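Wurneck Opens Up Its Upkeep Routine for Two-Arm Tabletop Cells

For release in September
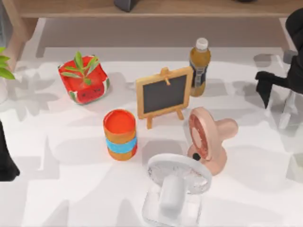
How often does a two-arm cell need its grippers checked?
Every 162 hours of run time, plus a quick look any time a finger has bumped something hard.

I run the maintenance desk at Wurneck, and I get asked that one more than anything else, so I'm very happy to say we're putting our whole upkeep routine out in the open this month! It's free to read, it's free to copy, and you don't have to own one of our cells to use it.

The routine covers the tabletop cell we build with Plurkik, the one with two arms sharing a single work surface. It also covers the simulated copy we keep of it. We try out every change in the simulated cell first, with a white table and a jumble of household stuff (a couple of desk fans, a little chalkboard easel, a plant in a watermelon planter), and then we go bolt it onto the real thing. I love this part of the job. You can move an arm mount seven times before lunch and never pick up a wrench.

So what's in the routine? It starts with the base bolts, which you check with the power off and locked out. Next come the cables, from the base up to the wrist, and I'd ask you to bend each one gently by hand and look for shiny spots where it's been rubbing. Then you take the gripper fingers off, wipe the mating faces, and put them back with fresh screws. Old screws go in the trash, please. I've found them in coffee mugs.

After that you home both arms and run the 16-point touch test, one arm at a time. If a point comes up off, run it again before you change any settings. A loose finger can look a lot like bad calibration, and I've lost a whole afternoon to that mistake (more than once, if you must know).

There's a longer section on the simulated copy, and it's the one I'm proudest of. When you swap a part on the real cell, you change the same part in the model that same day, and you write down the part number in both logs. Ours had drifted quite a bit before we got strict. The left arm's mount had been moved on the shop floor and the model still had it in the old spot, so every reach we planned near that side came out wrong.

Manolakis, who supply our finger pads, are adding a wear chart to the back of the guide. Lasent has been using a draft of the routine at its own site and sent back a big stack of notes, most of which went straight in. Thank you, Lasent!

The guide, the log sheets and the wear chart are in the support section of the Wurneck site. Spare finger kits are listed there too, under part 505. Questions can go to the maintenance desk, which is open from 8 a.m., and I'll pick up if I'm not under a table.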